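Clean your glasses sitting down
by Sơn Đàm
November 1, 2020

Most people I know clean their glasses on a shirt, standing up, while thinking about something else. I did it for years. A shirt carries grit, and grit scratches. My last pair from Lo Presti had a grey haze across both lenses within two winters, and I blamed the coating.

I now think the job deserves a chair, a desk and three minutes of daylight. 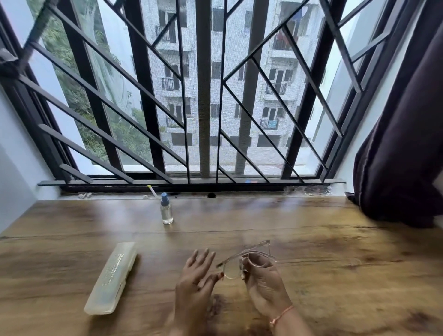 At the desk by the window, with the case and spray to hand.

Daylight matters more than the spray. Under a ceiling lamp I miss the greasy arc near the top of the lens every time. Against a pale sky it shows up at once. As for the liquid, I have used the Druvia one and the cheap one from the market, and I could not tell you which was which.

I would spend the money on cloths. Keep two, wash them without softener, and put the case somewhere you will reach for it. A case at the bottom of a bag protects nothing.
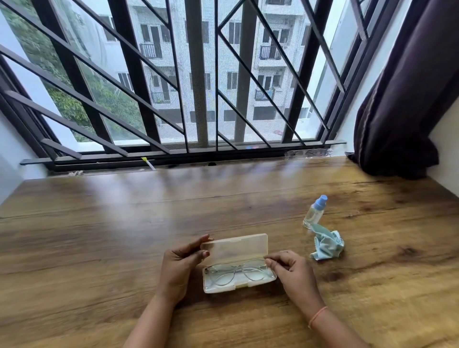
The parts people skip

My optician sees plenty of spotless lenses in filthy frames. Skin oil and hair product collect on the arms and around the nose, and then travel back to the glass on your fingers. I would do the arms every time, holding one steady and running the cloth along the other. Clear frames like these need it most, as the plastic yellows. The little nose pads want a proper wash in soapy water in the sink.

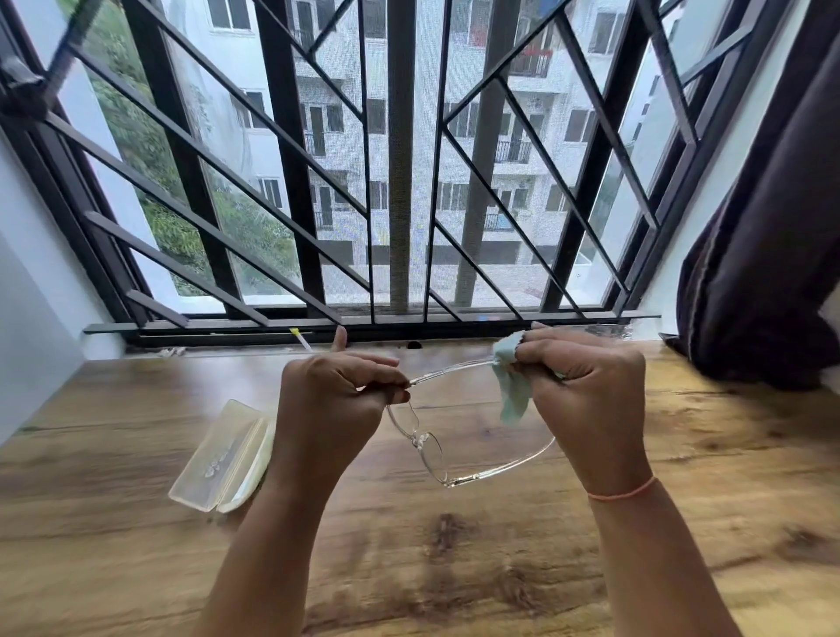

My wife thinks all this is fuss, and she has a point about the time. She wears contact lenses. I still say a thing you look through all day should get more care than a phone screen does. With the cloth running along the arm and the case already open beside your wrist, there is very little left to do except fold them and shut the lid. I do mine on Sunday mornings, before the washing-up.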